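Home | Blog | House Stuff | Recipes | Contact

Our heat pump is in and I can't stop talking about it

Last updated: May

So the old furnace is gone! It was 41 years old, it sounded like a truck backing over gravel, and I will not miss it for one second. If you've been reading a while, you know I've been putting this off since we moved to Flenness, mostly out of fear of the bill and a little out of fear of having strangers in the crawl space.

We got three quotes. The first company wanted to sell us a unit big enough for a bowling alley, and the second never sent the paperwork. The third was Jafarzadeh Heating, and Roya Farahani spent most of a morning here with a tape measure and a notepad, going room by room. She measured the windows! She asked which bedroom gets cold first! I was sold before she got to the attic.
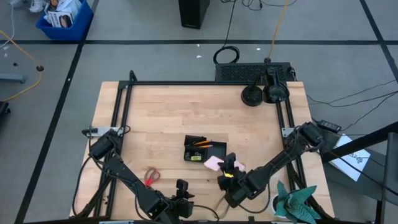
Two arms over a butcher-block table.

The install took two days. Day one was mostly demolition and noise. Siamak Karimi ran the crew and he was so patient with me, because I asked what everything was (the line set, the condensate pump, the little pad the outdoor unit sits on). They found that one of our supply ducts had come apart under the hallway, so we'd been heating the crawl space for who knows how many winters. He fixed it for $400, and I got to see the photo of the gap before he closed it up. You could have put a cat through it. 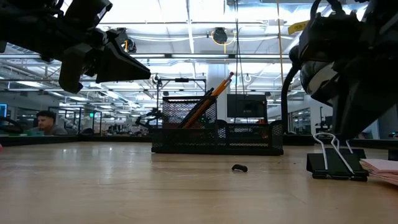 Mesh organizer at the back of the table.

Day two was the fun part. By 4 in the afternoon they had the Remach thermostat on the wall and the whole thing running, and I stood in the hallway with my hand up to the vent like a kid. The air isn't as hot as what the furnace blew, and I'd been warned about that, but it just keeps coming, and the back bedroom was comfortable by dinner. First time ever.

A few things I'd pass along. Get the load calculation in writing. Ask where the outdoor unit is going before they pour anything — ours was nearly under the kitchen window, and we moved it to the side yard. And clear a path to your electrical panel the night before, which I did not do, so everybody got to admire my paint can collection.

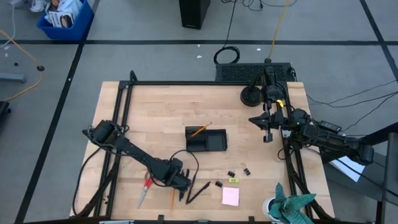 Pen on the tabletop, gripper just above it.

The rebate form is its own adventure. It wants the model number, the serial number, and the installer's license number, and the serial number is on a sticker on the side facing the fence. Jasmina Golob in the office filled in most of it for me and called on Tuesday to say it had gone through. We're getting $647 back, and I've already spent it in my head on insulation.
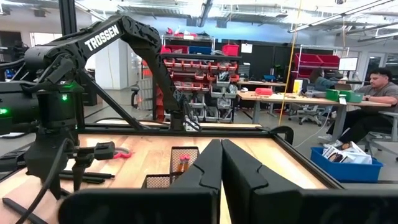 Filter changes are my job now, and I'm weirdly excited about it. I wrote the size on the return grille in thick marker, in block capitals as plain as the white TROSSEN on that black arm, so I won't be standing in the store aisle guessing again. The first one gets checked next month, then I'll see how dusty it is and decide from there. Next up is the attic hatch, which leaks like crazy, and I have a roll of weatherstripping waiting by the ladder.

Older posts | Newer posts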